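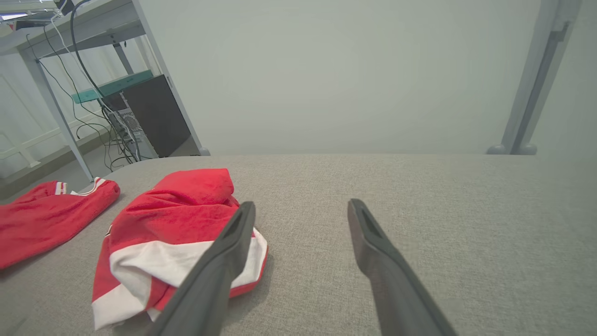
Work With Us / Teaching and Learning

Course Materials and Copyright Coordinator
Skelldale College, Library and Learning Services
Part-time, three days a week, 12-month term with a possible second year

We have had a course materials policy for years. We are less sure we have had anyone following it. Skelldale College is looking for a coordinator to find out what our students are being asked to read, buy and click on, and to tell us plainly which parts of that are worth the money.

Some background, so you know what you'd be walking into. Last year the library went through the reading lists for 242 units. A good number pointed to books that had gone out of print, links that opened on a login page for a service we no longer pay for, or a chapter scanned so long ago that the margin notes belong to a lecturer who has since retired. In July we moved the lists into Naciri, our reading list system. Naciri was sold to us as the end of this sort of trouble. It has organised the trouble into folders.

We don't say this to put you off. We say it because the last time we advertised a role like this, the ad talked about "a vibrant digital ecosystem" and the person we hired was understandably surprised.

What the job involves

You would spend most of your time on four things, and the split will shift through the year.

Checking readings against the licences we hold. Our copying limits are set out in the staff guide, and the staff guide is in fair shape. The problem is the distance between the guide and what gets uploaded late at night before teaching starts. You'll need to ask lecturers to take things down, and you'll need to do it without making them hide the next one.

Finding replacements. Where a set text costs students a lot and gets used for two weeks, we want to know whether a library copy, an open textbook or a shorter reading would do. Sometimes the answer is no, and the expensive book is the right book. We would like that written down too.

Alternative formats. Students who use screen readers should get readings they can use at the same time as everyone else. At the moment they often get them in week 5. This is the part of the job we would least like to see slide, and the part most likely to be pushed aside when things are busy.

Reporting. Twice a year you'd write a short report for Agathe Carré, who heads Library and Learning Services. She prefers two pages and dislikes pie charts.

About savings claims

You'll hear that free and open materials save each student hundreds of dollars a year. Maybe they do. The usual sum takes the full new price of every set book and multiplies it by everyone enrolled, as though no student had ever bought second-hand, shared with a flatmate or skipped the book altogether. When we asked our own students, 364 replied, and plenty of them told us they had bought nothing on the list. You can't save a person money they were never going to spend. What you might do is get them to read the chapter, and that seems to us a better thing to aim for. If you can think of a sensible way to measure it, put it in your application.

We are equally doubtful about the publishers' bundles now being offered to colleges, where every student is charged a flat fee and may opt out if they can find the form. We're running a trial of one, Ilitz, in first-year business units. Renzo Palumbo coordinates those units and is keener on it than the library is. You'd be expected to give both sides a fair hearing and look hard at the numbers, ours included.

What we're looking for

You will need:
A working knowledge of copyright as it applies to teaching, or a record of picking up dry rules quickly and explaining them to people in a hurry
Experience in a library, a bookshop, a teaching office or a publisher
Clear writing
Patience with spreadsheets other people made

It would help if you have:
Used Naciri or any other reading list system
Prepared accessible documents (please tell us what you did, and leave out the certificates)
Taught, at any level

A library qualification is welcome but isn't required. Chantelle Mtshali, who would be your supervisor, came to us from a school office.

Pay and conditions

The role is paid at the college's Level 5 professional rate, pro rata. You may work one of your three days from home. There's a desk in the library workroom, which is cold in the mornings, and shared use of a scanner that is better than it looks. The second year depends on funding and we won't pretend otherwise; you'll be told either way at least two months before the term ends.

How to apply

Send a résumé and a letter of no more than 585 words through the college jobs page. That limit is the size of the box in the form, and it cuts off without warning. We don't use selection criteria tables. In your letter, please tell us about a time you looked into something everyone was sure of, and what you found.

Shortlisted applicants will be sent a real reading list with the unit name removed and asked for comments on it. This takes about an hour and is paid.

Questions about the work can go to Chantelle Mtshali in Library and Learning Services. Questions about pay or leave should go to Benoît Ferrand in Staff Services, who is at his desk until 3 pm.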